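Seasonal trail crew and one crew lead – Joltwood Trails

Posted 2020-01-20

We're hiring for the coming season. Two kinds of job, crew member and crew lead, plus a call for weekend helpers further down if you can't do the full thing. Read the whole post before you write to us please. Half the emails we got last year asked stuff that was already on the page.

Who we are

Joltwood looks after the footpaths, small bridges and drainage on the Skesten side of the valley, from the old mill lot up to the Mahmoudi parcel. Small outfit. One office (a room over the feed store), two trucks, one of which starts. We get paid partly by the county and partly by landowners who want the public path across their land kept up so people stay on it. Been going a while now and the work keeps growing, hence this ad.

Crew member – what you'd be doing

Mostly digging. Cutting back brush in spring, then drainage all through early summer, then resurfacing when the ground is firm enough to take a loaded barrow. Some fence work. Some stone work if you have the patience for it. Carrying things uphill – gravel, posts, water, lunch. The truck gets you to the gate and after that it's legs.

A normal day: meet at the yard, load up, out by seven thirty, back by four. In hot weather we shift everything an hour earlier. Rain does not stop us, lightning does.

You'd work in a crew of 3 under a lead. Crews get mixed up every few weeks so everybody learns from everybody and no one gets stuck on the brush saw all season.

Crew lead – what you'd be doing

All of the above, plus the clipboard. Plan the day, know where the tools are, call in at noon, write up what got done in a way the office can read. Talk to landowners when they walk over, and they do walk over. Keep your people drinking water. You need at least two seasons of outdoor crew work behind you, here or somewhere else, and a current first aid card. Chainsaw ticket is a big plus but we can put you through it.

Clyde Nguyen-Tran led the upper crew for years and is moving to the office side, so whoever gets this one has him on the phone for anything weird about the ground up there. There is plenty weird about the ground up there.

What we're looking for

People who show up. Fit enough to walk all day on uneven ground with a load, and okay doing the same thing for hours. You don't need trail experience for the crew job. Farm work, landscaping, roofing, moving furniture, kitchen work, all of it counts, tell us about it. Driver's license is useful but not required, as long as one person per truck has one.

18 or over, sorry, insurance.

If you have a bad knee or back or an allergy or whatever, say so and we'll figure out which jobs suit. We have had good people who never lifted a barrow and ran the whole tool side.

Also – we like it when people can get along in a truck. Doesn't have to be chatty. Quiet is fine.

Dates and hours

Training week is in spring, exact start depends on the thaw and we'll tell you as soon as we know. Season runs through the end of September. Forty hours a week most weeks, never more without asking you first. We can be flexible on the front end if you're finishing school. The back end is harder, that's when the resurfacing gets done and we need every pair of hands we've got.

Time off: tell your lead two weeks ahead and it's nearly always fine. Sick is sick, just text before we leave the yard.

Pay and the rest of it

Hourly, paid every two weeks. The rate is on the application form and it's the same for every new crew member, no haggling. Leads get more, also on the form. Boot money: 200 dollars once you finish training week, keep your reciept. We provide gloves, eye and ear protection, hard hat, rain jacket. You bring boots and work pants and a lunch.

There's a bunkhouse with six beds behind the yard. Basic. Hot shower, shared kitchen, no TV, one bar of signal if you stand by the sink. It costs 70 dollars a week, taken out of your pay if you want it that way. Beds go to people coming from furthest off. No dogs in the bunkhouse, dogs at the yard are okay if they behave.

Where the work is this year

Three stretches, in this order, more or less.

First the mill lot loop. Short, flat, busy. Lots of strollers and older folks so it has to be smooth. Mostly brush and a couple of new benches. Good place to learn.

Then the river boardwalk. Boards to pull and replace, and the handrail by the second bend. Wet feet the whole time. Makix, the hardware supplier in town, is giving us the screws at cost, which was nice of them, so go buy your lunch cooler there or something.

Last and biggest, the valley path from Skesten up to the Mahmoudi gate. Light gravel surface, unpaved the whole way and staying that way, people asked for asphalt at the public meeting and the answer is no. It gets narrow where the grass and weeds creep in, and the edges go rough long before the middle does. So the plan is trim both sides, rake the loose stuff back in, patch, roll.

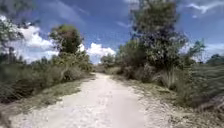 We'll be doing that one in short sections so walkers can still get through. Means a lot of moving signs around. Means also being polite forty times a day to people who want to know when it'll be done. If that sounds like torture, put it on your form and we'll try and keep you on the boardwalk.

Weekend helpers

Not a job, no pay, but lunch is on us. We want 24 people for the big rake weekend toward the end of the season. Come for one day or both. Families fine, kids over ten with a grownup. Elli Ruotsalainen is running the sign up, so write her name in the subject line and say which day, how many of you, and anything you can't eat. Bring a rake if you own one. Put your name on it, we ended up with a pile of mystery rakes last time and some are still here.

No experiance needed at all. There'll be a short safety talk at the start and then you go out with somebody who knows the section.

How to apply

Fill in the form at the office or ask us to email it. One page, front and back. Add the names of two people who have seen you work – doesn't have to be a boss, a teacher or a neighbor you helped move is fine. No relatives. No cover letter needed, though a few lines on why you want to be outside all summer won't hurt.

Leads please also send a copy of your first aid card and a short note on a day that went wrong and what you did. Keep it under a page.

We read forms as they come in and start calling people once we have a decent stack. Interviews are at the yard, half an hour, and then you walk a bit of trail with Santeri Pitkänen and he shows you the tools. Wear shoes you can walk in. Not a test exactly, but he does notice if you leave gates open.

You'll hear from us either way. Might take a couple weeks, it's a small office and Asanka Khan does the phones and the payroll and the truck insurance all at the same time.

Some quick answers

Can two friends apply together? Yes, separate forms. You may not end up on the same crew.

Can I do only part of the season? Maybe, ask. Early part is easier than late.

Is there a bus? Yes to Skesten, stops by the feed store, but the first one gets in too late for the yard. People carpool. We keep a list.

I applied last year and didn't get in, can I try again? Please do. Mention it on the form, we keep the old ones.

Do I need my own tools? No, and please don't bring your own saw.

Is it hard? First two weeks yes.

Questions that aren't answered up there, call the office in the morning before nine or after four, or leave a message and Asanka will get back to you. Forms can go in the slot in the door if we're out.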